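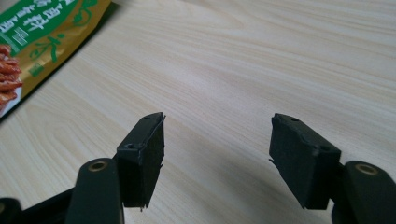

Docs > Gumport > Setting up > 4. Teaching Gumport your finger pads

4. Teaching Gumport your finger pads

By now you have Gumport installed, the camera shows up in the device list and the lens calibration from section 3 is saved. Well done, that was the dull part! In this section Gumport learns what your two finger pads look like, works out how far apart they are in every picture, and hands that number on to the planner as the grip width. It's our favourite bit of the whole program, and once it is working you can pick up the hand tool, record a grasp and watch the width curve draw itself.

You will need:

- the Wisska hand tool, with its camera fitted and plugged in
- a plain, evenly lit table
- a steel rule or a set of gauge blocks
- four or five everyday things to pick up (packets, a mug, a sponge, whatever is lying about)
- half an hour, less the second time

4.1 Make a pad profile

A pad profile belongs to one pair of pads. If you own two tools, make two profiles, even if the pads came out of the same bag.

1. Open Gumport and choose Profiles > New > Pads.

2. Type a name you will still understand in a month. Devendra Sachdeva, who wrote the pad tracker, uses the tool name followed by the pad colour.

3. Hold the tool over the table with the fingers fully open. Check in the live view that you can see both pads and a fair stretch of table between them.

4. Press Capture open. The live view freezes and Gumport draws a thin outline round each pad.

5. Look closely at the outlines. They should follow the solid backing of the pad. If an outline has wandered out along the soft facing, drag its corners back with the mouse.

6. Let the fingers close gently until the pads just touch, then press Capture closed.

7. Press Save profile.

Note: Soft facings wear, and they wear untidily. Loose threads, ragged edges and small flaps are all normal on a tool that gets used. From version 2 onwards the tracker ignores anything softer-edged than the backing, so you needn't throw a pad away for looking scruffy. Trim a thread if it hangs down between the pads and crosses the gap.

Caution: Don't stick markers or tape on the gripping face to help the tracker. It changes how the pad holds things, and every recording you make afterwards will carry that change.

4.2 Set the width scale

Gumport can now see the gap, but only in pixels. Two measurements turn pixels into millimetres.

1. Open the fingers fully and measure between the gripping faces with the rule. Measure at the middle of the pads, not at the tips.

2. Enter the figure under Width > Open.

3. Close the fingers on a gauge block, or on anything flat and hard whose thickness you trust. Enter that thickness under Width > Check.

4. Press Fit.

A small graph appears with your two points on a gently bending line. The bend is correct! The fingers swing on their links as they close, so the pads turn a little and the gap in pixels doesn't shrink evenly. Earlier versions drew a straight line here and were always a touch out in the middle of the range. Chinyere Bako rebuilt the fit in March and it is a lovely piece of work; if you have been correcting widths by hand, you can stop.

5. Try a third thickness as a test. Gumport shows the reading in green if it agrees with what you typed and in amber if it doesn't.

If you get amber, repeat step 1 first. A badly read rule is much more common than a bad fit.

4.3 Sort out the light and the table

The tracker looks for dark pads against a lighter background. Most tables are fine. Wood grain is fine too, including strong wavy grain, and so are the soft shadows that the fingers throw on the table.

1. Choose View > Tracker overlay.

2. Sweep the tool slowly across the part of the table you plan to use, with the fingers open.

3. Watch the confidence figure in the corner. The top score is 100. Anything that stays above the line marked on the bar is good enough to record with.

4. Where it drops, stop and look. The usual causes are a bright patch that washes out the picture, or a black object sitting right behind a pad.

5. If you can't move the lamp, lower Exposure by one step and sweep again.

Note: Gumport sets exposure once, at the start of a recording, and then holds it. Point the tool at the table when you press record. If you start with the camera facing a window, the whole take will be too dark.

4.4 Record a first take

1. Put one object on the table. A flat packet is a good first choice because it is harder than it looks, and you'll learn plenty from it.

2. Press Record and wait for the beep.

3. Bring the tool down with the fingers open, close on the object, lift it a hand's height, set it down and open again. Move at the speed you would like the arm to move.

4. Press Stop.

5. Open the take in the Review tab. The width curve runs along the bottom and the picture above follows your cursor.

Drag the cursor back and forth through the closing part. You should see the curve fall, level off when the pads meet the object, and rise on release. Seeing this for the first time never gets old for us, and we've watched an awful lot of them: the Dovham set that ships with Gumport holds 2,064 takes, of which 322 are flat packets of one sort or another. Load a few beside your own (File > Open sample) and compare the curves.

Caution: Keep your free hand out from between the pads while recording. Apart from the pinch, the tracker may take a dark sleeve for a finger link.

4.5 Send the take to the planner

1. In Review, trim the start and end so that the take begins with the fingers open and still.

2. Choose Send to > Amini. Amini is the planner, and must be running on the same machine or the same network.

3. Wait for the path preview. Camera movement becomes arm movement, and the width curve becomes the gripper command.

4. Play the preview at slow speed before you let any real arm near it.

Caution: Amini knows nothing about the height of your table until you tell it. Set Floor height under Amini > Workspace before the first run, and keep a hand by the stop button.

4.6 If something looks wrong

The curve jumps up and down while the fingers are still. Confidence is too low. Go back to 4.3.

The width never reaches zero. The facing has been changed or has flattened since the profile was made. Repeat 4.1 from step 6, then 4.2.

The left and right outlines swap over. The camera is mounted upside down in software. Tick Flip view and save the profile again.

Export stops with "no open frame found". Trim less off the start. The planner needs at least 30 frames with the fingers open.

Section 5 covers recording with two tools at once.

Page last changed 2018-06-07 | Contact the Gumport team | © Wisska | Back to top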